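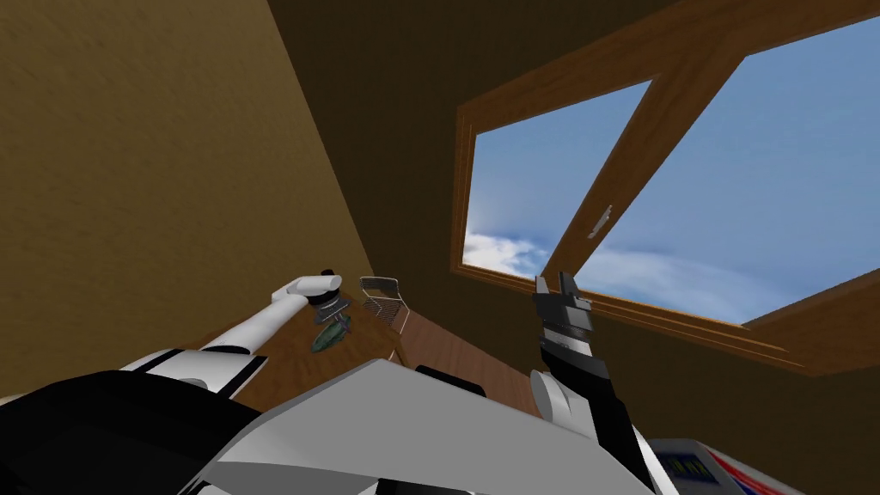
시뮬레이션 화면. 왼팔 그리퍼가 초록색 잎 모양 물체 바로 위에 있는 상태

양팔 로봇, 접근 자세에서 계획 실패
Sumaiya Sultana

Prusto 시뮬레이터에서 양팔 로봇으로 집기 작업을 짜고 있습니다. 왼팔로 테이블 위의 잎 모양 물체를 집으려는데, 바로 위까지는 가고 거기서 내려가는 경로가 안 나옵니다. 800번 가까이는 아니고 정확히 796번 돌렸고 성공은 44번입니다. 오른쪽의 작은 은색 철사 랙을 장면에서 빼면 문제없이 내려갑니다. 오른팔은 위로 들어 둔 채 고정했습니다. 랙과 물체 사이가 좁긴 한데 눈으로 보면 겹치지 않습니다. 어디부터 봐야 할까요?

Malsha Nanayakkara

랙의 충돌 형상을 확인해 보세요. 메시를 불러올 때 기본값이 볼록 껍질이면 철사 사이 빈 공간까지 전부 막힌 덩어리로 잡힙니다. 기울어져 놓여 있으면 바깥 상자는 더 커지고요. 충돌 형상 표시를 켜고 그리퍼와 닿는지 보시면 됩니다. 저는 비슷한 랙을 가는 원기둥 여러 개로 바꿔서 썼습니다. 안전 여유값도 같이 보세요. 간격보다 크면 형상을 고쳐도 똑같이 실패합니다.

Akosua Akpalu

계획 시간 제한을 4초로 늘려 보세요. 저는 그걸로 됐습니다.

Bláthnaid Hennessy

랙을 빼면 된다고 하셨으니 시간 문제는 아닌 것 같습니다. 하강 구간만 직선 경로로 따로 계획하고, 손목을 돌려서 손가락이 벌어지는 방향이 랙 쪽을 향하지 않게 해 보세요. 잎 모양 물체와 그리퍼 손가락의 접촉은 그 구간에서만 허용해야 합니다.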